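# Palgate: a cockpit lighting mod for Zultero

For my term project I made a small mod for the flight game Zultero, which I had been playing far too much of anyway (so at least some of those evenings now count as coursework!). Palgate changes the color and brightness of the cockpit lights during night missions. The stock lights are a hard green that washes out the dials, and I wanted something softer, closer to the amber you see in old flight films.

I started with the texture files, and that cost me 2 weeks, because the glow is set in a plain text table that the game reads when a mission loads. The table has 378 lines. I ended up changing 40 of them, mostly the ones for the side panels and the map light, and I wrote a comment next to each so the next person has an easier time than I did.
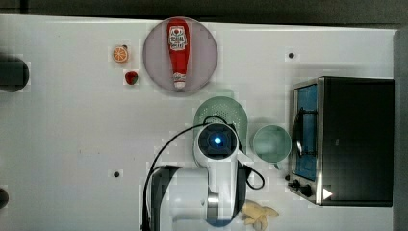 Evanthia Michailidis wrote back after trying the first build that the amber was lovely over the sea but that she kept missing the fuel warning, which now glowed in almost the same shade as everything around it. She asked if the warnings could stay red and the rest be left as it was.

She was right, and I'm a bit embarrassed I hadn't noticed, having flown the same short Aebischer night mission over and over. The second build keeps every warning light in its original color, and I also added a dimmer version as an optional file for people who play in a dark room.

Known problems: the Flidar trainer still shows green on the rear seat, and the map light flickers if you pause while it is fading in. I'd like to fix the trainer first.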